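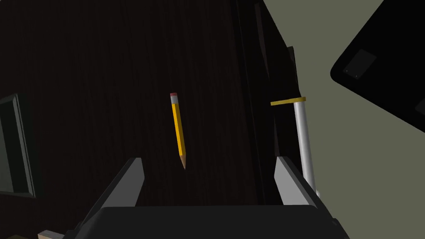
Subject: Re: [sim-demos] Pencil episodes: how many scripted, how many by hand?
From: Plusholm sim group
Time: 4:12 pm

Replying to the list because two other groups wrote to me off-list with the same questions.

> We are starting our own tabletop set in simulation and would like
> to use your pencil task as the first one. Three things are unclear
> from the notes on the Jorkus page.
>
> 1. Are the demonstrations scripted or teleoperated? The notes say
> "mixed" and leave it there.
>
> 2. You give 223 kept episodes. Is that before or after the
> duplicates were removed? We count fewer in the copy we pulled.
>
> 3. Our first policy trained on your wrist view goes to the right
> general area and then closes beside the pencil. It does this on
> seeds from the training set as well. Did you see this?
>
> Also, is there any objection to us changing the table finish? The
> dark one is hard to work with on our monitors.
>
> Nalesville group

1. Scripted or teleoperated

Mixed means that the approach is scripted in part of the set and teleoperated in the rest. The final descent and the close are always done by a person. We tried fully scripted grasps in July and threw them out. The planner knows the exact pose of the pencil, so it comes down in one straight move and never corrects. A policy trained on that has no examples of being a little off and fixing it. When it drifts at test time, it keeps drifting.

With a person on the controls you get small sideways corrections in the last part of the approach. They look untidy when you play them back. Please keep them. We had one person smoothing the trajectories before upload and the success rate went down, so the smoothing step is gone from the Patwary tools. If you have an old checkout it is still on by default. Turn it off.

What we do trim is dead time at the start. If the arm sits still while the operator gets settled, cut that. Otherwise the policy learns to sit still too, and some of ours did it for the whole episode.

2. The count

223 is after duplicates. Your copy is short because the export skips any episode without a closed-gripper frame, and that includes the ones we label as recovery. In those the operator backs off and goes in again, and the recording is split at the back-off. The first half has no close in it and the exporter treats it as a failed run. Pass the flag for partial episodes and they should all come through. If they don't, send me the log off-list, it is too long for here.

I would not read much into the total. We got most of the improvement from changing what the episodes covered. Our first batch had the pencil lying with the point toward the gripper nearly every time, at a slight tilt. The policy did well on that and badly on everything else. When we turned the pencil so it lay across the opening, the wrist never rotated. It had no example where it needed to.

So for the second batch we drew the pencil heading from the full circle and rejected draws that were too close to one already used. Operators also got a short list of start poses for the arm and had to work through them in order. Left to choose, people start from the pose they find comfortable.

3. Closing beside the pencil

Yes, we saw it, and it took a while to find. There were two causes.

The first is the camera. From the wrist view the fingers are always in the lower part of the picture, and the pencil can appear to be between them while it is still well below them. The point can be past the level of the finger tips in the image and the gripper is nowhere near a grasp. A policy with that one view has to get height from the size of the pencil and from little else, and a pencil is thin. We now feed in the end effector height along with the image. If you want to stay with images only, add the fixed side view. It costs render time but you will need less data.

The second is offset. Operators were content to close with the pencil nearer one finger than the other. The fingers push it over to the middle and the grasp usually holds. In our contact settings this works more often than it should. The policy copies the offset, adds its own error on top, and one finger comes down on the pencil or outside it. We now ask operators to center before they descend and we check the offset at the moment the gripper begins to close. Episodes that fail the check go into a separate folder. We don't delete them, but they are not used for training the grasp.

To see which of the two you have, log finger height at the first close command and compare it with the tabletop height. If it closes high, it is the camera problem. If the height is right and it misses to one side, it is the offset. You may have both.

4. Table finish

No objection. Change it, and keep the dark one in as well. Yellow on near-black wood is an easy case for the vision part, and a policy trained only on that learns to look for the brightest thing on the table. We put a pale eraser block next to the pencil as a test and the arm went for the block. After we randomized the finish and the lighting it stopped doing that in most seeds. It still does it under very dim light.

For your monitors, raise the exposure in the operator's viewer only. The stored images have to be rendered with the values in the config. One of our operators changed the scene setting instead, and we had a session that did not match the rest. It took us some time to work out why the validation loss had moved.

Keep the other things in the room too. We were asked off-list if the furniture edge and the surrounding objects could be removed to make rendering faster. They can, but then the policy has never seen an edge, and ours slowed down or wandered when one came into view. If you are short on render time, reduce the image size first.

5. Suggested plan for a new group

This is what we would do if we started over.

Record 20 episodes with one operator and train on those. The policy will be poor. The purpose is to find out if the recording, the export and the action scaling agree with each other. We found a sign error in wrist rotation this way, and we would have found it sooner if we had not waited for the full set.

Then record 60 with at least 2 operators, all headings, all start poses. Train again and watch the failures at normal speed. Write down where each one goes wrong: approach, rotation, descent, close or lift. Record the next batch to cover whichever of these comes up most. Don't keep adding general episodes in the hope that the weak part gets covered.

Keep one set of seeds that no operator ever sees. We used ours for practice by accident and had to draw a new one, so older numbers on the Jorkus page can't be compared with the newer ones. I have asked for a note to be added there.

Write the success rule down before you begin. Ours is that the whole pencil is clear of the surface and is still held at the end of the episode. An earlier version counted any lift of the center of mass, and that passed episodes where the eraser end was up and the point was still dragging on the wood.

6. Open items

Contact friction on the fingers is still too high in the shared config. I have a lower value that makes off-center grasps fail more often, as they should, but some of the older episodes no longer replay to success with it. I would like to hear from anyone who depends on exact replay before I change the default.

The partial episode flag is missing from the readme. I will add it with the next Patwary update.

If Nalesville could post the per-phase failure list after the first full batch, we would like to compare it with ours. A plain text file is fine.

--
Plusholm sim group
To leave this list, send a message with the word unsubscribe in the subject line.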